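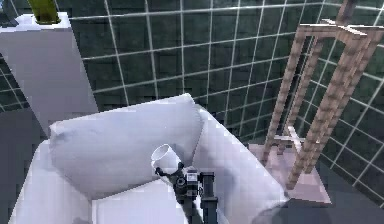
White cup, no handle, held upright.

27th March

Descaled the kettle again. Hardness strip read the same as in January, so the filter jug is doing nothing useful and I have stopped buying cartridges for it. Citric acid, one heaped spoon, left for 40 minutes, rinsed twice.

Tea trials resumed after lunch. Four grams of the Metetau leaf, water just off the boil, 4 minutes. Thin, with a papery finish. Repeated at 100 degrees with the pot warmed first and the result was better, though still short of the Doucet from the same shop. The Doucet tin is nearly finished. Lot number on the base is 3454, noted in case they can match it.

Yufang Hao rang at five. She thinks my pot loses too much heat through the lid and suggests wrapping it. I will try a tea towel before spending money on a cosy. She also wants her thermometer back - the probe one, currently in the drawer with the string.

Ullivberg parcel still not here. The tracking page gives the same line as yesterday. If the scales are not with me by the end of the month I shall ask for a refund and carry on with the old ones, which drift by half a gram once the battery gets low.

Rain from six. Gutter over the back door dripping at the second joint, not the first as I wrote before. Garesier sealant needs a dry surface, so that waits.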